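Travelling toy mascots > Where is the Vitstead penguin?

zulgate_post – October 6, 2021
Last heard of in January, when he left the Srour weather hut by supply boat. Any news?

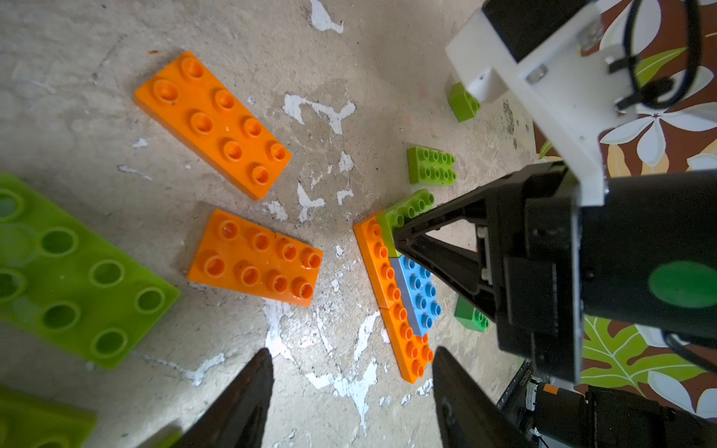 Big bricks on the concrete.

Marmalade9
He has done 491 miles by my log, mostly in a sock.

tinhat
344. You counted the ferry leg, and he missed the ferry.

Marmalade9
His diary says he was aboard.
– Signed, a stuffed penguin

tinhat
His diary also says he steered.

Hussam Khoury
I have him. He's on my radiator in Girkix and needs a new scarf. Can post him on for the next leg if someone pays – last time it was me, both ways.

zulgate_post
Send me the address and I'll cover it. No sock this time, please.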